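Join Us at the Table: Stullotus Is Looking for People to Show Our Robots How Hands Do Things

Posted in: Paid studies, part-time work
Location: Brurkuvora building, second floor
Apply by: end of May

If you have ever taught a child to set a table or a grandparent to use a new phone, you already know most of what this work is about. You do the thing slowly, you do it again, and then you do it once more with everything moved a little to the left. At Stullotus we are building a learning system called Jultix, and it learns everyday handling from examples given by real people. We need a good many more of those examples than our own small team can supply, and so we are opening our doors to 16 new participants this season.

You don't need to know anything at all about robots. We have had bakers, bus drivers, a retired piano tuner and plenty of students come through, and the ones who do best tend to be patient people who don't mind a quiet afternoon and a bit of repetition. If you like jigsaw puzzles or shelling peas, you will probably get along with us very well.

What the work is like

You will sit or stand at a table (your choice, and you can switch whenever you like) and work with a gripper that you hold in your hand. It has two fingers that face each other, and they open and close as you squeeze. A camera rides along on the tool, so whatever you do at the table gets recorded from the gripper's own point of view. Each short recording is what we call an example, and Jultix studies a great many of them side by side.

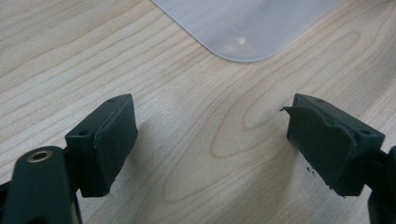

The two gripper fingers standing open over the table, from the tool's camera.

Most tasks are small and plain. You might be asked to pick up a thing and put it in a container, or take it out again, or turn it around, or line it up with something else. We will give you the starting layout and the goal, and leave the way you get there up to you. We really do want your own way of doing it! People reach for things from all sorts of angles, and a system that has only ever watched one careful person is going to be lost when it meets somebody in a hurry.

Please don't worry about fumbling, either. If you drop something, say so out loud, press the marker button and carry on from where it landed. Those recoveries are kept in their own group and we are always short of them.

How a session goes

Sessions last 3 hours, with a proper break in the middle and as many little ones as you need. We run them every Tuesday, with a morning group and an afternoon group, and you are welcome to ask for whichever suits you. Nearly everyone asks for the afternoon, so if mornings are fine with you, do mention it when you write.

1. Coming in. You sign the consent form, put your bag and phone in a locker, and take off any rings or bracelets that might catch. Tea and coffee are by the door.

2. Warming up. You get 10 practice tries that are not kept. Use them to find a comfortable grip and to get a feeling for how far the fingers open.

3. Setting out. You arrange the objects to match the layout card for your task. A translucent plastic container with white rods in it is one of the things you may find at your place.

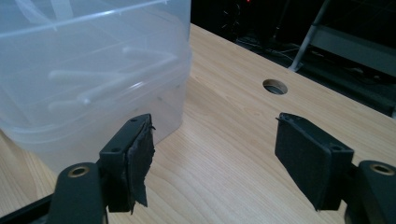
4. Recording. You start with the fingers open, wait for the tone, do the task at a natural speed, and open the fingers again at the end. Then you reset the table and begin the next one. There is no quota, and a tired hand makes poor examples, so stop when you want to stop.

5. Wrapping up. You fill in a short sheet about anything that felt odd or awkward. We read every one of these, and several of our current tasks began as somebody's complaint.

A word about the tools

The grippers work hard. The pads on the inside of the fingers take most of the rubbing, and with use they wear, fray and begin to peel at the edges. Please have a look at yours before you begin and again after the break. A bit of roughness is fine to work with, but if a flap has come up so far that it changes how the finger meets an object, put the tool on the service shelf and ask for another one. Wipe away any crumbs you find on the table while you are at it, and write the tool number on your sheet so we can match the recordings to the state of the pads. 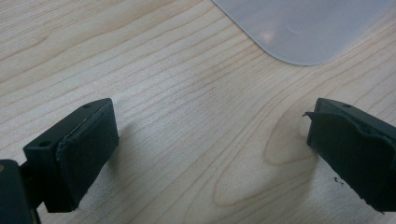

Pad wear of the kind to look for: a small torn flap at the upper corner of the right finger.

Who can take part

You should be 18 or older, able to squeeze and release a hand tool comfortably for several minutes at a time, and able to follow written directions in English. Left-handed people are very warmly invited, as we have far too few. Glasses are no trouble. If you have a condition that affects your grip or your reach, please get in touch anyway and tell us a little about it. Some of our tasks are gentle, and a wider mix of hands is good for everyone.

We ask that you commit to at least 2 sessions. The first one always goes partly to getting used to things, and the second is usually a good deal more fun.

Pay and practical matters

You are paid by the hour, breaks and practice included, and you are paid in full even if a recording fails on our side. Bus fare is covered if you keep your ticket. The building has an elevator, and there is bike parking on the Thambiah Street side.

The recordings are used to train and test Jultix. Your name is stored apart from them. The camera points at the table and the fingers, but voices can be picked up, and you may ask us to remove the sound from your sessions at any time.

How to apply

Write us a few friendly lines through the contact form on the Stullotus site, with "Table sessions" as the subject. Tell us which hand you use, whether you prefer morning or afternoon, and something you do with your hands that you enjoy. No résumé, please. We answer everybody, though it can take us a week when the mailbag is full.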